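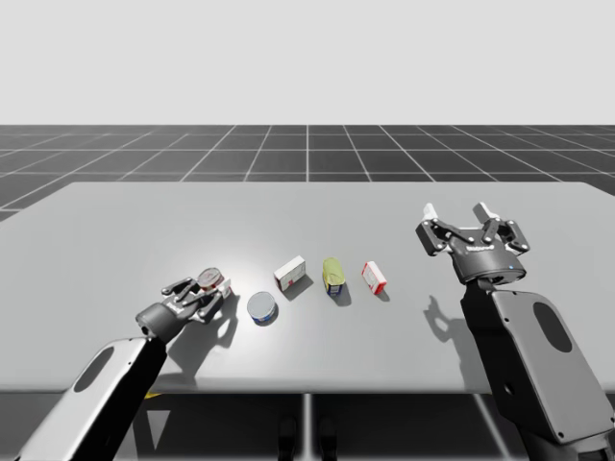
Dong-geon, I've read your message twice and I still don't see where the 16 percent comes from. You compare the Plinetti price list with what we pay now, but the Plinetti list is by the case and ours is by the can, and you haven't said what you did about sizes. It matters more with small cans than with anything else on the order. Take a little round one like the red-and-white one lying over on its side up there: a can that size can drop by half an ounce without anyone at the shelf seeing it, and the price per can will look great. I want the price per ounce. If it still comes out at 16 percent I'll say so on the list and pay my share.

On Saturday, Dong-geon Pyo wrote:

> Hi all,
>
> I went through the Plinetti spring list and I think we should move the whole dry and canned order over to them starting in May. My numbers say we save 16 percent overall. They deliver to Aren, they don't charge for pallets, and Mireille used them at her old buying club and had no complaints.
>
> The minimum is 97 cases per delivery. That sounds like a lot but if we order every other month and not monthly, we would get there. We would need more people storing things at home in between. I figure each household could take 5 or 6 cases and keep them in a closet.
>
> Brovenus has gone up twice since we joined and their beans have been out of stock every time I ask. I'd like to get a yes or no from everybody before the next order closes.
>
> Dong-geon

Some replies to the rest of it.

> Mireille used them at her old buying club and had no complaints.

Mireille, correct me if I'm wrong, but didn't you tell me they sent the wrong tomatoes and you kept them? Keeping them is fine. I would have kept them too. I don't think it counts as no complaints, though, and I'd like to know how long the credit took, if there was one. My experience with suppliers who don't charge for pallets is that they charge for something called handling, and you meet it on the second invoice.

> The minimum is 97 cases per delivery.

I went back through the orders I still have in my email. We have never ordered that much canned and dry in two months. We get near it only if I count the flour, and Plinetti doesn't carry our flour. So either we buy things we don't want to reach the minimum, or we skip a delivery and everybody runs out of chickpeas. Eyerusalem said more or less the same thing last year when this came up with a different company, and as far as I can tell it was never answered then either. 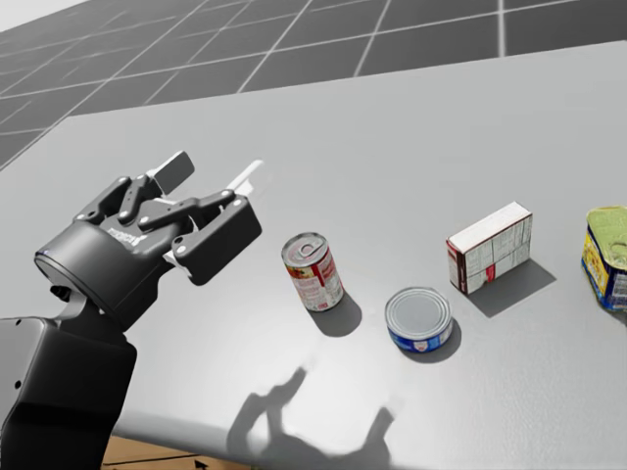

I'm also not sold on the closets. Five or six cases per household is easy to type. Ysaline is in two rooms over the bakery and I have a hall closet with a water heater in it, and canned food next to a water heater is a bad plan. What happens when one house has all the corn and they're away for three weeks? Under the current setup the food goes from the truck to people's cars and we're done before lunch. I like that. It's the main reason I'm still in this club.

> Brovenus has gone up twice since we joined

True, and it annoys me too. But so has the grocery store, and so will Plinetti. A spring price list is a sales pitch. Did you ask them how long those prices hold? Agathe Lecomte asked Brovenus that when we signed up and got an answer in writing, which is how we knew to argue about the second increase. We got part of it back.

As for the beans, I was told they're back. I'll believe it when I'm carrying them.

What I would agree to is a trial. One delivery, canned goods only, no closets, and only if Plinetti will waive the minimum for a first order. If they want us that badly they can do that much. Brovenus stays in place for everything else until we've seen two real invoices, and somebody other than Dong-geon checks the math (no offense, I'd say it about my own).

Could you send the spreadsheet to the list, please, the file itself with the can sizes in it? The screenshot you attached was too small for me to read and I don't think I'm the only one.

Until then put me down as a no.

Ysaline, I still have your two egg flats. They're on my porch.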